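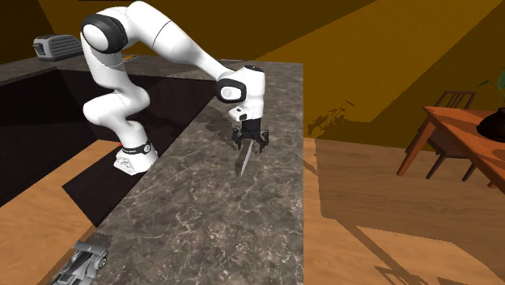
How early should I start setting up before visitors arrive?
Give yourself an hour. I've done it in less and spent the first demo still hunting for the right menu.

Section 4: Running the kitchen demo at an open day

I wrote this bit after our open day at Utmont, so it's the order that worked for me (your room may differ!).

1. Start Foltari on the demo laptop and load the kitchen. Wait for the toaster and the dining table to show up, as the arm loads before the rest.
2. Set the speed to 10. The default is 100, and people at the back can't follow it.
3. Pick the knife task. The arm should hold the knife point down over the marble worktop, with the tip just clear of it.
4. Press Hold and do your talking now, while everyone has a good look.
5. Press Resume when you're ready, or let a visitor do it – they love that.

Note: the log stops at 2,000 lines. Save it between groups or you'll lose the morning's runs.

Caution: if the Rowlands arm is plugged in, switch the output to Screen Only before step 3. Anything you run in Foltari will otherwise go to the real arm as well.

Caution: don't update Havamari on the day. I did, and had to put all my camera views back by hand while a school group waited.

To finish, choose Park, then Close Scene.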